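最后一班渡船

作者不署名,发表于2025年6月24日

到Borkine的渡船,冬天只有两班。早上一班,傍晚一班。如果风大,傍晚的一班就取消,人们要在Mets这边过夜。我第一次知道这个规定,是在十一月,天已经黑了,我提着一个箱子和一袋梨站在售票窗口前面。

窗口里的女人说,今天没有船了。她说得很慢,因为她听出来我不是本地人。我问明天有没有。她说,明天要问明天的风。

我那时候学这里的语言学了五年,可是这句话我想了很久。我以为是一个成语,后来才明白,她只是说了一件事实。

候船室里有一个炉子,两排长椅,墙上挂着时刻表。时刻表上夏天的部分很长,冬天的部分很短,好像冬天是后来用铅笔加上去的。长椅上已经坐了一个老人和一个带着男孩的母亲。老人的脚边有一只笼子,用布盖着。男孩一直看那块布。

我坐下来,把梨放在膝盖上。我要去Borkine,是为了看一所房子。房子是我姨妈的,她在那里住了十八年,春天的时候去世了。信是公证处寄来的,里面说房子现在归我,还说屋顶需要修理。信里写屋顶的地方,比写姨妈的地方多。

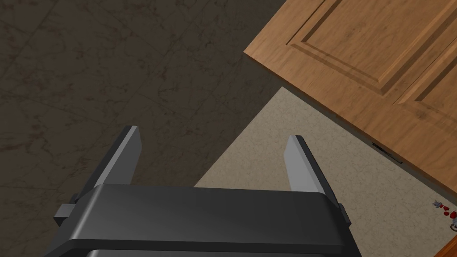
风在外面推门。门关得不好,每推一次,就有一点冷气从下面进来,经过我们的鞋,到炉子那里就没有了。母亲站起来,用一张旧报纸塞住门缝。她塞得很仔细,先折三次,再用脚尖压进去。然后她坐回来,对大家笑了一下,好像请求原谅她替大家做了决定。

老人说,谢谢。这是他说的第一句话。

我把梨拿出来分。我不太会做这种事情,在我的家乡,给陌生人吃的东西要先说很多客气话,而我不知道这些话在这里怎么说。所以我只是把袋子打开,放在长椅中间。男孩拿了最大的一个。他的母亲看了他一眼,他又放回去,拿了第二大的。

老人不吃梨。他说他的牙齿只适合吃汤。可是他掀开那块布,给我们看笼子里面。是一只母鸡,褐色的,已经睡着了,被灯光弄醒以后不高兴地动了动脖子。男孩问它叫什么名字。老人说鸡没有名字,它下蛋。男孩想了一想,说,那它叫Duser。

大家都笑了。Duser是这条渡船的名字,写在时刻表的最上面。老人也笑了,他说好,反正它们两个都是想走的时候才走。

夜里九点,售票窗口的灯关了。女人出来,给我们拿来两条毯子,又在炉子里加了木头。她告诉我们,水壶可以用,茶叶在柜子里,是Clomis牌的,不好喝,但是热。她把大衣扣好,走进风里去。报纸从门缝里掉了出来,母亲又把它塞回去。

我们喝了茶。茶真的不好喝。

男孩睡着以后,母亲问我去岛上做什么。我说了房子的事。我说得不好,动词的时态用错了,听起来大概像我的姨妈还没有去世,下个星期才要去世。母亲没有纠正我。她问是哪一所房子。我说,蓝色的门,在教堂后面,有一棵不结果子的树。

老人原来闭着眼睛,这时候他把眼睛睁开了。他看了我很久,看得我有点不好意思。我低头去看我的手,手上有梨的汁,黏的。

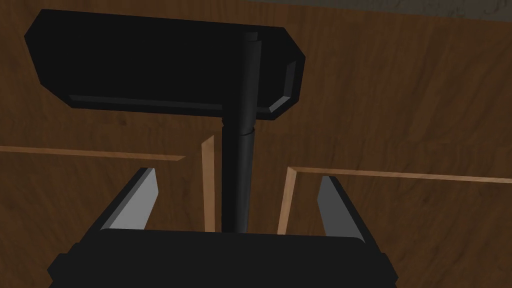
那棵树是结果子的,老人说,每隔一年结一次,你姨妈只是从来不承认,因为果子太酸,她不愿意送给别人。他说他在那棵树下面坐过许多个下午。她给他念报纸,他给她修椅子。椅子修好了,她就找另外一把坏的。到后来他怀疑是她自己弄坏的。

我问他,屋顶真的很坏吗?

他说屋顶没有问题,是公证处的人没有上去看过。他们从地上看,从地上看所有的屋顶都是坏的。然后他又说,也许厨房上面有一块要换。他说完这句话,把布重新盖在笼子上,四个角都拉平了,拉了两遍。

我想问他很多事情。我想问她最后一年身体怎么样,她有没有说起过我,她为什么搬到一个冬天只有两班船的地方去。我小的时候,她住在我们家隔壁,会用缝纫机,会骂人,会一边骂人一边给我缝衣服。后来她走了,每年寄来一张卡片,卡片上只有天气。我母亲把卡片放在抽屉里,说,你看,她连一句话也不写。

可是要问这些,我需要的词太多了。有些词我在课本里见过,从来没有用嘴说过。我怕说出来以后,意思会变得太大,或者太小。

我就问他,她的卡片上总是写风。今天有风,今天风小一些,今天没有风。这是什么意思?

老人用手摸了一下膝盖。他说,有风就没有船。没有船,信也不走,人也不来。她写没有风,就是说,今天可以来。

母亲转过头去看炉子。炉子里的木头塌下来一块,发出很轻的声音,男孩在睡觉里说了一个词,我没有听懂。

我算不出来有多少张卡片写的是没有风。它们都在我母亲的抽屉里,离这里有1000公里。我只记得一张,是我考上大学那一年寄来的,我拿着它走到窗口去看,因为她的字很小。上面写:五天没有风了,海像一张桌子。那时候我觉得这句话很好看,我还把它抄在笔记本里。

后来我也睡着了。我梦见我在售票窗口里面,外面排着很多人,我要告诉他们每一个人明天的风,可是我只会说梨。

醒来的时候,毯子盖在我身上,老人的那一条也在我身上。炉子快要灭了。窗户是灰色的,外面能看见码头和一小块水。母亲在给男孩穿鞋,男孩说左脚的鞋变小了,她说那是右脚的。

售票的女人已经回来了。她打开窗口,先用布擦了擦玻璃,然后把手伸到外面,伸了一会儿。

她说,你们可以买票了。

我买了一张单程票。她给我的票上印着号码258,纸很薄,边上有一点湿。老人提着笼子走在我前面,走得很慢,我不好意思超过他,就跟在后面。走到跳板那里他停下来,把笼子换到另一只手,空出来的那只手往后面伸着。我不知道他要什么。我把袋子里剩下的一个梨放在他手里。

他看了看梨,放进口袋,又把手伸了过来。这一次我明白了,扶着他上了船。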